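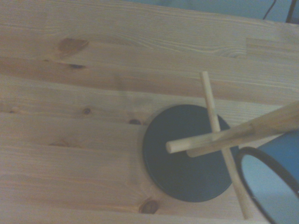 Base and pegs

The disc is flat and sits flush on the pine. Pegs are plain dowel with rounded ends, so a handle slides on without catching the enamel.

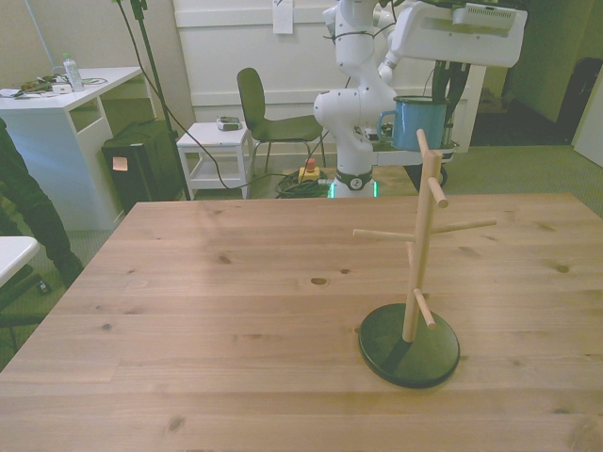

Fenudo Notes, no. 177

Mug trees versus hooks, continued. Hooks in the Lyons kitchen chipped two rims by January. A peg touches only the handle.

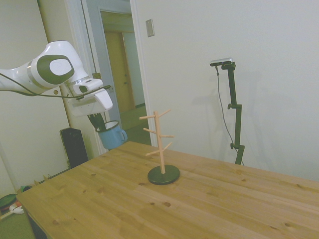
Storage height is my main constraint. The Ivolton shelf clears up to 4 mugs. With the pegs bare, the round base and tall pole take very little table.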